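The Long Way to the Store

I gave up the big shop in December. You know the one: the giant cart, the giant receipt, the trunk that won't close, and then the bag of spinach you find two weeks later at the bottom of the drawer, turned to soup. I'd been doing it for most of my adult life and I was good at it. I had a route through the aisles. I had opinions about which register moved fastest.

Then my car failed its inspection, and the man at the garage gave me a number, and the number was $2,782. I laughed in his face (I apologized, he was very nice about it) and took the bus home. On the bus I thought, well, people used to buy their food on foot. My grandmother did it every morning in shoes I wouldn't wear to check the mail.

So I started walking to the Palaniappan market on Gasa Street. It takes me 3,377 steps each way according to my phone, and I can tell you that because I checked it every single day for the first month like it was a heart monitor. The store is tiny. One person can stand in the produce section, two if they're married. But they have good onions, really good bread on most mornings, and a cooler of yogurt that I now think about more than I should.

The first thing I learned is that groceries are heavy! I mean, obviously. But a car hides it from you. I came home that first week with a melon, two cartons of juice and a bag of potatoes, and my fingers had grooves in them until dinner. By the second week I was picking things up and putting them back like a backpacker. Do I love this jar of pickles enough to carry it up the hill? Sometimes yes. More often I was happy with a small bunch of carrots and whatever fruit looked nice.

The second thing is that I stopped planning. I used to write a menu for seven days and stick it on the fridge, and by day three I hated everyone on it. Now I decide around lunchtime, or in the store, or halfway home when I smell what somebody else is cooking. We've eaten a lot of eggs. We've eaten a lot of soup, too, and one night we had toast with beans and a sliced apple and my husband said it was the best thing I'd made all winter, which I'm still deciding how to feel about.

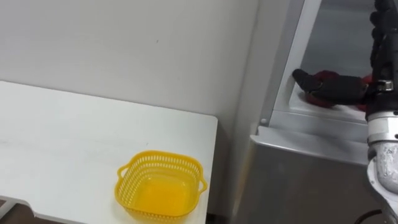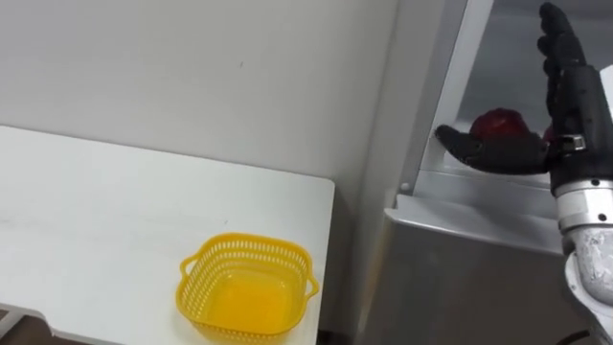

PEDA, 2026-02-11

It snowed this morning, the wet kind that gets into your collar, and I went anyway. I wanted lemons. There was a woman ahead of me at the counter buying one leek and one candle, and I spent the whole walk back making up her evening for her.

I don't want to make this sound like a miracle. I still get a ride to the big supermarket out in Lusska every few weeks for the dull stuff, like rice and dish soap and the toilet paper that comes in a package the size of a sofa. My sister drives, and I pay her in coffee. And there have been nights when I was too tired to put my boots back on and we ate cereal standing up.

The money is harder to pin down than I expected. Prices at a little store are higher, no way around that. Flour costs more, cheese costs a lot more. But I throw away almost nothing now, and I can't fall for a three-for-two deal when I've only got two arms. I kept my receipts in a cookie tin and added them up at the end of January, and we'd spent a little less than the January before. My husband made me add them up again.

What I didn't see coming was how much I'd like the walk itself. I used to listen to podcasts on it. Then my earbuds died and I never replaced them, and now I know which house has the terrier and which one has the piano, and that the bakery opens its back door at ten to four and you should be there when it does. I know the shortcut behind the library, and I know it floods.

People keep asking when I'm getting the car fixed. It's sitting at my sister's, and she'd like her driveway back, so the question is a fair one. A guy offered me $2,000 for it as is. I told him I'd think it over, and I have been, mostly on the hill with a bag in each hand. I'll probably call him this week. First I need to go back down for the lemons, because I came home with the leek.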